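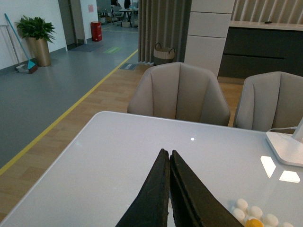
Figure 4. White table with two upholstered chairs, play area side.

4.2 Setting up the block table

1. Wipe the tabletop with a damp cloth and dry it.
2. Route the cable of any table device away from the building area.
3. Put the large white block down first, studs up. It serves as the base.

CAUTION: Keep the walkway beyond the yellow line clear. Do not store block bins there.

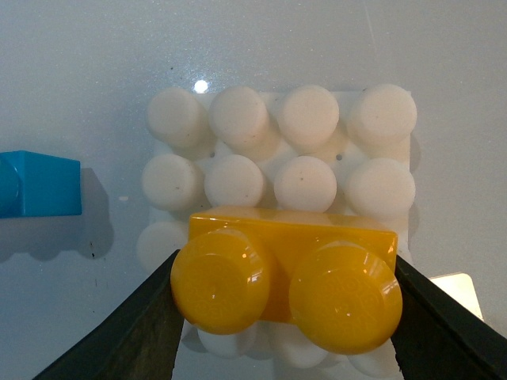
4. Add the two-stud blocks to the base one at a time. Press straight down until each one seats.
5. To remove a block, lift one end first. Do not pry with metal tools.

NOTE: The Tescombe bin holds 400 blocks. Order replacements under part no. 819.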